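4.2 Household tasks with the Fesach gripper kit

We tested the Fesach kit, sold by Mikomano, on a rice cooker with a hinged lid. The task has two parts – handling the inner pot and handling the lid.
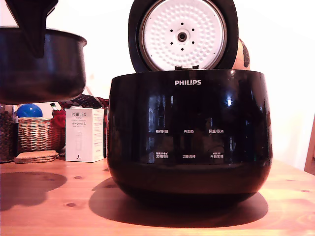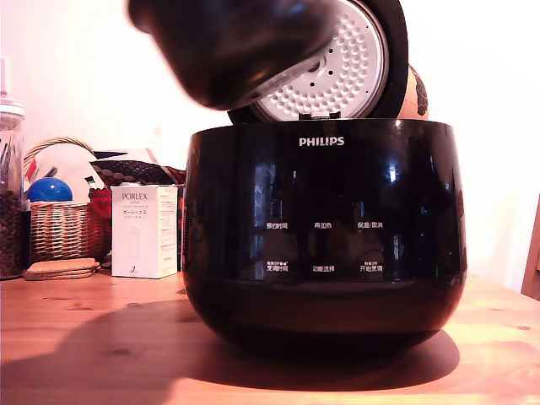 Figure 6. Rice cooker task. First picture: the inner pot held at its rim. Second picture: the gripper at the open lid.

The kit was used with its default settings. In total we recorded 1,516 trials, and the software needed two restarts.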